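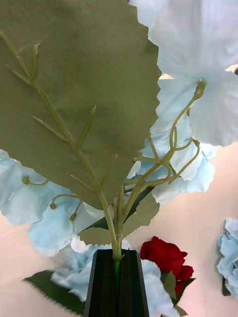
3.2 Flower arranging task

Figure 2. Views recorded by the wrist cameras during collection for the flower arranging task. First panel: stems and blooms close to the black vase. Second panel: the tabletop with roses, hydrangeas and the tray.

The second task in the Pullia set asks the robot to pick artificial flowers from a table and place their stems in a narrow vase. We chose it for two reasons. The stems are thin and bend when they are held far from the bloom, so a grasp that looks good at the start may be poor by the time the stem reaches the vase. The petals and leaves also hide the opening from the wrist camera for much of the approach. In the first panel of Figure 2, a large serrated leaf and several clusters of pale blue petals take up most of the view, and only the part of the vase near the stalk can be seen. A policy trained on wrist images alone has to act on views like this one.

All examples were gathered by teleoperation. Two operators took part, and each completed 50 practice runs that were not kept. An episode starts when the gripper first moves and ends when the operator presses the foot pedal. The operator then marks the episode as a success, a partial success or a failure. A partial success means that at least one stem is in the vase but another was dropped or left leaning on the rim. We kept partial successes in the training set and left failures out, except in the comparison reported in Section 5.

We recorded 1840 episodes in total. Of these, 1303 were marked as successes or partial successes and passed the later check for missing camera data. Episodes with a gap in either wrist stream were dropped even when the task itself had gone well. Joint positions, gripper opening and the operator's commands were stored with each image. We did not smooth the commands before training.

Between episodes the flowers were put back on the table by hand. Early in the work we used a printed card that gave a starting place for each stem. The policies trained on those episodes did poorly when a rose was turned the other way, so we stopped using the card and let the operators lay out the flowers as they liked. The only rules were that each stem had to be within reach of one arm and that no bloom could lie fully on top of another. The 732 episodes collected with the card are labeled as such in the release, and we refer to them below as the fixed-layout subset.

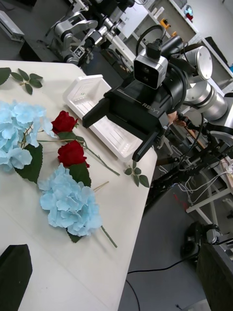

3.3 Labels and quality checks

Each kept episode was split into four stages: reach, grasp, carry and insert. The split was first made by a simple rule based on gripper opening and height above the table, then corrected by a person using the Anora viewer. Most corrections were to the start of the insert stage. When a long stem touches the rim, the gripper is still well above the vase, and a rule based on height puts the change too late.

Halldóra Baldursdóttir and Joris Van Acker each labeled the same 50 episodes before dividing the rest. Their main point of disagreement was what to do when an operator put a stem back down and picked it up again closer to the bloom. We settled on treating this as a return to the grasp stage, so a single episode may contain that stage more than once. The Overgaard baseline expects each stage only once. For that baseline we merged repeated grasp stages and everything between them into one.

We did not label which flower was picked. Roses and hydrangeas differ enough in color that this can be recovered from the images if needed, and none of the policies tested here takes a flower name as input.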